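Chore Trials: Cable and Outlet Handling

Household and shop-floor tasks attempted by two-arm machines at the Dunham bench. Cables remain the slow part; a person still clears a desk faster.

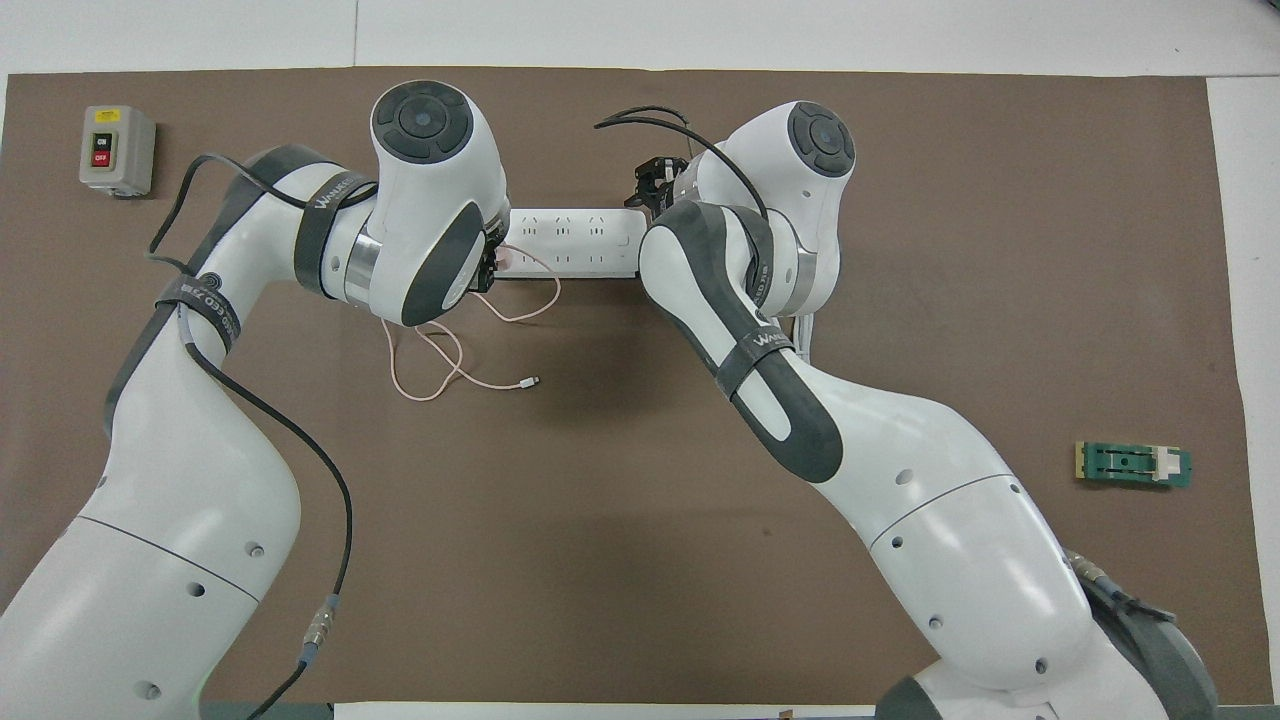 Power strip and pink charging cable, both grippers pointed at the strip. USB end lying on the mat.

The task file allows 90 seconds per attempt and 500 attempts per task. Slack cable changes shape with every touch, so scripted paths carry over poorly.

Recent galleries
Towel folding, Prollano
Bin sorting, Ekden
Shelf restocking, Negussie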